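Jarnix pauses two-arm handling trials after grip fault at Drellville site

Drellville, March - Jarnix has stopped unattended running on its two-arm handling cells at Drellville after a fault that caused a gripper to open without being told to. No one was hurt. Customers using the same gripper controller are asked to read the advice at the end of this notice.

The fault came to light during an overnight run in which the cells sort and move mixed goods such as wrapped boxes, gloves and straps. At 5 in the morning the right arm on one cell let go of a strap while lifting it. The arm carried on with its programmed path as if it still held the load, and the loose end caught on the base of the arm. The motor overload cut-out did not trip for 34 seconds. It should have tripped in under two.

A check of the logs found 56 earlier cases of the gripper opening early, spread over several weeks. All had been recorded as ordinary missed grips and none had been passed to the safety team. Jarnix accepts that they should have been.

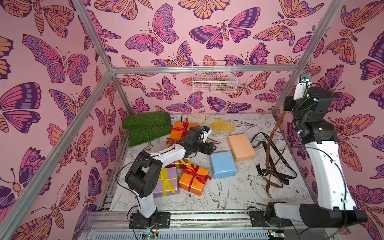
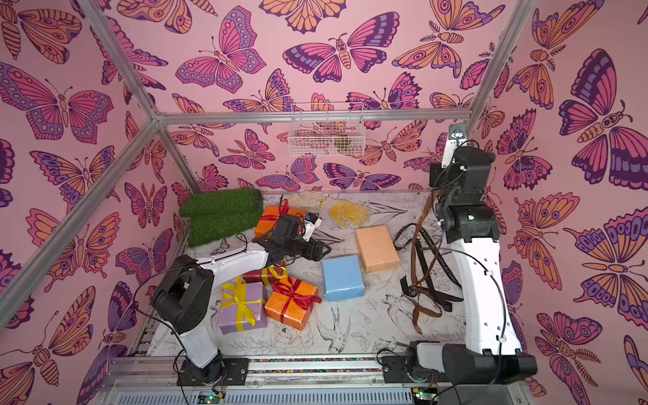 A two-arm cell at Drellville, with gift boxes, work gloves and a brown leather strap on the cell floor.

El Khatib, the engineering firm asked to look into the fault, has found two separate causes. The first is a loose connector between the gripper and its control board. When the arm is raised high, the cable pulls on the connector and the signal can drop out for a moment. The controller then treats the lost signal as a command to open. The second is a setting in the overload software, which had been raised during testing in December and was not put back afterwards.

Long, flexible items make the problem worse. A box that is dropped usually stays where it lands, but a strap or cord can wrap round a joint and be dragged along.

Jarnix has taken the following steps. The connectors on all 35 arms at Drellville are being replaced with a locking type. The controller software has been changed so that a lost signal makes the gripper hold its position and stops the arm. The overload limit has been returned to its original value and can now be changed only with a second sign-off. Until El Khatib has checked the work, the cells will run in the daytime only, with an operator present.

The Canditz site uses an older controller and is not affected. Work there continues as normal.

Customers with the same controller should stop handling straps, cords and similar items until the new software is installed. They should also check the gripper connector with the power off and report any movement in it - even slight movement - to the Jarnix service desk. Replacement connectors will be sent free of charge.

A further statement will be issued when the El Khatib report is complete.

ENDS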